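【小劇場】Werkierの一人芝居「Lokow」観てきた人いる？

1 :桟敷の隅
昨日観た。まだ頭の整理ついてないけど書く。ネタバレは中盤以降ありで。
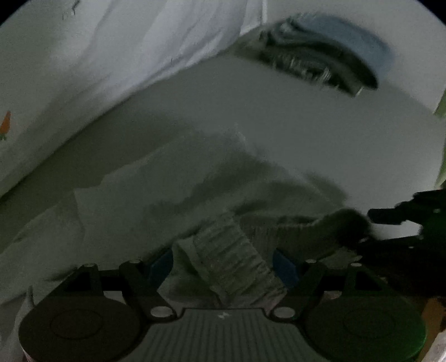

台の上の灰緑の服

2 :桟敷の隅
続き。
会場はPrurnis、キャパ56の地下。階段急。トイレ一つ。開演前に並ぶなら早めに。
上演時間は休憩なし。チラシには90分てあったけどもうちょい長かった気がする。時計見てない。
一人で七役。港町の食堂に来る客を順番に演じていく形。衣装替えはほぼ無くて、声と姿勢だけで変える。これが上手い。特に二人目の、電話を切れないおばさん。客席ずっと笑ってた。
ただ後半、説教くさい。以上。

3 :夜公演派
おつ。行くか迷ってたから助かる。
当日券あった？

4 :桟敷の隅
>>3
あった。4枚だけ出てた。自分の後ろの人で終わり。

5 :もぎり猫
後半が説教くさいって意見よく見るけど、自分はあそこが一番よかった派。
六人目の元教師の独白、あれは説教じゃなくて言い訳だと思って観てた。本人は正しいこと言ってるつもりで、どんどんボロが出る。客に同意を求める間がいちいち長いのも計算でしょ。

6 :桟敷の隅
>>5
うーん、計算だとしても長い。同じ話を三回してる。一回目で分かる。

7 :もぎり猫
三回とも微妙に内容違うよ。
一回目は生徒が謝った。二回目は謝らなかった。三回目は教師の方が謝ってる。

8 :桟敷の隅
え、まじか。
三回目ぼーっとしてたかも

9 :名無しの立ち見
寝てただけで草

10 :桟敷の隅
寝てはいない。椅子が硬くて尻のことを考えてた

11 :夜公演派
Prurnisの椅子は本当に硬い。座布団の貸出なくなったの痛い。持参推奨。
あと空調が効きすぎる席がある。下手側の後ろ二列。羽織るもの必須。

12 :千秋楽難民
Werkierの前作「Vidal」と比べてどう？
あっちは三人芝居でテンポ命って感じだったから、一人でやるイメージがわかない

13 :もぎり猫
>>12
テンポは落ちてる。代わりに台詞が聞き取りやすくなった。
Vidalは正直、後ろの席だと半分くらい何言ってるか分からんかった。勢いで拍手した。

14 :桟敷の隅
自分はVidalの方が好き。
三人がかぶせて喋るところ、音楽みたいだった。Lokowは丁寧すぎて、客を信用してない感じがする。最後に全部つながりを説明しちゃうし。

15 :千秋楽難民
あー説明しちゃう系か…
それ苦手なんだよな

16 :もぎり猫
説明っていうか、食堂の店主が客の話をまとめて喋る場面ね。
でも店主の話、間違ってるところあったでしょ。おばさんの電話の相手を息子って言ってたけど、前半では弟。あれ台本のミスじゃなくてわざとだと思う。店主はちゃんと聞いてなかったんだよ。

17 :名無しの立ち見
深読みしすぎでは
普通に言い間違えだろ。自分が観た回は弟って言ってたぞ

18 :もぎり猫
え

19 :桟敷の隅
自分の回は……息子だったような。自信ない

20 :夜公演派
回によって違うなら面白いけど、ただの言い間違えならつらいw

21 :もぎり猫
台本売ってたよね？ロビーで。誰か買った人確認してくれ
1,000円だったと思う

22 :小道具箱
買った。今手元にある。
153ページ……ではなくて、これ通し番号だった。冊子は薄い。
該当の台詞は「弟さん」。

23 :名無しの立ち見
はい解散

24 :もぎり猫
まってまって。台本がそうでも、演出で変えた可能性はあるでしょ
二回観た人いない？

25 :小道具箱
台本の頭に「上演時に変更した箇所があります」とは書いてある。どこかは書いてない。
ちなみに元教師の三回の話は、台本だと二回しかない。三回目は稽古で足したぽい。

26 :桟敷の隅
じゃあやっぱり長いんじゃん。足すなよ

27 :もぎり猫
足したから良くなったんだよ！二回だと「謝った」「謝らなかった」で終わりでしょ。それじゃただの記憶違いの話になる。三回目でようやく教師が何を隠したかったのか見える。

28 :桟敷の隅
そこまで言われるともう一回観たくなってくる。くやしい

29 :千秋楽難民
スレ主が揺れてる

30 :開演五分押し
横から。
音響の話が出てないので書く。波の音がずっと鳴ってるんだけど、ボリュームが大きい。小声の台詞と完全にかぶる箇所が二、三あった。前から三列目でもきつかった。
照明は良かった。電球一個で朝と夜を分けるところ、ため息出た。

31 :夜公演派
波の音、自分は気にならなかったな。席による？スピーカーどっち側だった？

32 :開演五分押し
>>31
上手の壁。自分そっち寄り。

33 :夜公演派
じゃあそれだ。真ん中より下手がおすすめってことで。ただし後ろは寒い、と。

34 :名無しの立ち見
座席ガイドスレになってきた

35 :稽古場の床
五人目の漁師の方言、どう思った？
自分は港町出身なんだけど、あれは色んな土地の言葉が混ざってて気持ち悪かった。架空の町だからいいって言われればそれまでだけど。笑わせるための訛りに聞こえる瞬間があって、そこだけ引いた。

36 :もぎり猫
そこは同意。訛り=素朴な人、みたいな使い方は古い。

37 :桟敷の隅
自分は全然気づかなかった。地元の人が観るとそうなるのか。
ただ漁師の話の中身は好きだった。船を売った日に一日じゅう洗濯してた話。

38 :稽古場の床
中身は良い。だから余計に、普通の喋り方でやってほしかった。あの話、訛りなしの方が絶対刺さる

39 :開演五分押し
逆に言うと訛りがないと漁師と三人目の運転手の区別つかなくない？姿勢ほぼ同じだったし。演じ分けの限界を訛りで補ってる印象。

40 :稽古場の床
それはもっとだめだろw

41 :もぎり猫
運転手は右手がずっとポケットだったよ。区別はつく。

42 :名無しの立ち見
もぎり猫の観察力なんなの

43 :もぎり猫
最前列だったので。首痛い。

44 :千秋楽難民
結局、観るべき？観なくていい？まだ決められない
5月いっぱいやってるんだよね

45 :桟敷の隅
>>44
前半だけなら文句なし。後半は人による。説明されるのが嫌いならVidalの再演待ちでもいい。

46 :もぎり猫
>>44
観て。後半のために観て。

47 :開演五分押し
>>44
照明のために観て。耳栓はいらないけど席は選んで。

48 :稽古場の床
>>44
漁師のとこだけ目をつぶれば。いや、耳か

49 :千秋楽難民
全員言うことバラバラで余計わからんくなった
とりあえず予約ページ見てくる

50 :千秋楽難民
昼しか残ってなかったけど取れた。下手側の真ん中へん。座布団と上着持ってく。
弟か息子かもちゃんと聞いてくる

51 :もぎり猫
たのむ。まじでたのむ

52 :小道具箱
ついでに物販、台本の残りすくなかったから欲しい人は開演前に。終演後はロビー混んで動けない。現金のみだった。

53 :桟敷の隅
自分も当日券でもう一回いくかも。三回目の話ちゃんと聞く。尻は我慢する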